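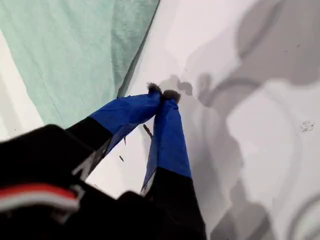

Mint-green fabric against a white surface, with blue-tipped gripper fingers.

Titilayo Ogundipe has been pastor of a church in Pavcombe for seven years. For the first two, her congregation met in a school gym. Then the Methodists across town offered them their sanctuary on Sunday afternoons, and they have been there ever since.

"We were tenants to begin with," she says. "We paid, we swept up, we left. I knew the minister's name and that was the extent of it."

The change came one April, when a funeral ran late and the two congregations ended up in the building together. Her choir was already there to rehearse. The family asked if they would sing.

"So we sang. Afterward there was food, and people sat down wherever there was a chair. I had a long talk with Lesia Stetsiuk, who plays their organ, about why we sing a line so many times. She thought we had lost our place."

The churches now hold a joint service every other month. Ogundipe is open about what has been hard. Her members are used to a service of two hours or more, and the Methodists expect to be home for lunch. There was a disagreement over communion that took most of a winter to work through.

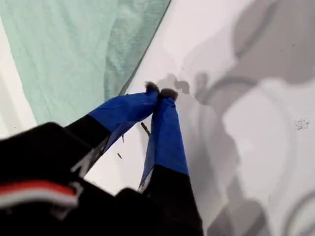 "I don't want to pretend we agree on everything," she says. "We baptize adults. They baptize babies. I have told them what I think and they have told me what they think, and then we went back to planning Pentecost."

Money was another sore point. The rent had been set at $500 a month, and some of her members felt that friends should not be charging friends. She took the other side. "The roof is 106 years old – somebody has to pay for it. I would rather pay and be able to speak up at the meeting."

Would she like a building of her own? She thinks about this for a while.

"Yes, some days. When I want to move a service and have to call three people first. But our children know each other now, and I would have to explain it to them."

The next joint service is in the fall. Stetsiuk is choosing the hymns.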